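4. Uploading your sponsor's evidence

Zamani will tell you your visa file is "complete" when every box is green. Don't take its word for it. Green means a file was received. It says nothing about whether a caseworker can read it.

4.1 Open Documents, then Sponsor, and choose the type of evidence from the list.

4.2 Add payslips one month at a time. The help page claims a combined file works just as well. In our office it has dropped pages 2 and 3 more than once.

4.3 Press Check. Open each upload afterwards and read it through to the last page yourself.

Caution: "Smart Sort" renames files as it sees fit. Ngọc Bạch's tenancy agreement was filed under Travel History. Switch it off before you start.

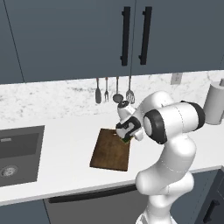

5. Translations

5.1 Upload the original and the translation as a pair. The translator's signed statement goes in the third slot, marked Other.

5.2 Ignore the "Instant Translate" button. We have yet to see its output accepted for a birth or marriage certificate.

Note: the session closes after 23 minutes, whatever the timer on screen says. Press Save after each pair.

5.3 Write down the receipt number before you log out. The confirmation email may not arrive.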